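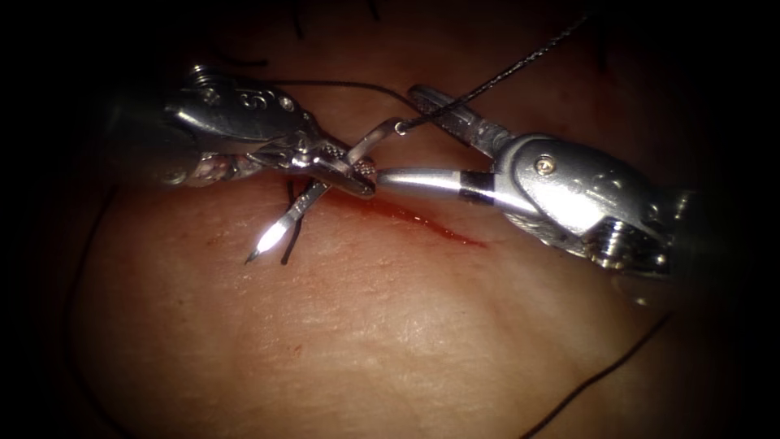
Vasance Two-Arm Suturing Bench
Sold and supported by Ristport

Most people meet the Vasance at an open day, usually while looking for the coffee. They sit down at the console to be polite, and 20 minutes later somebody has to ask for the chair back. If you would like to be that person, the next open day is on 20 November 2021 at our demonstration room. Doors open at nine, and the coffee is next to the coats.

What it is

The Vasance is a practice bench for robotic suturing. Two wristed instruments, one console, a synthetic tissue pad and a camera fixed over the work. It is for training and bench research only. It is not cleared for use on patients, and we would like you to stop asking Zanele about your dog.

What happens at a demonstration

Zanele Potgieter runs the sessions. She starts with a fresh pad and a short incision, talks through the hand controls and puts in the first stitch herself at a speed she describes as normal. Visitors then take over at a speed she describes as fine.

The exercise is the same for everyone: interrupted sutures in black thread, each one tied with the instruments and cut before you start the next. Picking up the curved needle takes most newcomers longer than they expect. Passing it from one set of jaws to the other takes longer still. The pad bleeds a little (it is colored fluid, and it washes out of cuffs) so that there is something on the screen to worry about.
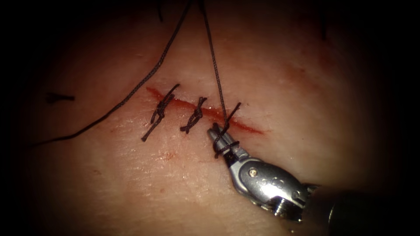
Tying is where the room goes quiet. The thread has to be wrapped around closed jaws, and until you get the feel of it the loops slide off the tip with what looks like spite. There is no force feedback on the standard console, so you learn to judge tension by watching the thread and the edges of the cut. Surgeons grumble about this for five minutes and then stop. Engineers grumble all day and send us a diagram.

Bring your own thread if you have a favorite. We have heard some strong opinions on braid.

In the box

Two instrument arms with needle-driver tips
Console with hand controls and foot clutch
Overhead camera and light
Dumitrescu pad tray, with 12 synthetic pads
Rora session recorder (software, one seat)
Printed manual, 269 pages, with an index this time

Details

Bench footprint: 600 mm deep, not counting elbows
Weight: 133 kg, so please measure your elevator
Order code: 2942
Lead time: about six weeks
Warranty: two years on the arms, one on the console. Pads are not covered, for reasons that will be clear after your first session.

Booking

Console slots at the open day are 20 minutes each and go quickly. Write to the Ristport demonstration desk with your preferred time and tell us if you are left-handed – the console swaps over easily, but Zanele likes to do it before you sit down. Watching is free and needs no booking.

If you can't make this one, we plan another for June. Groups can ask for a private session on a weekday morning, with a pad per person and slightly better cookies.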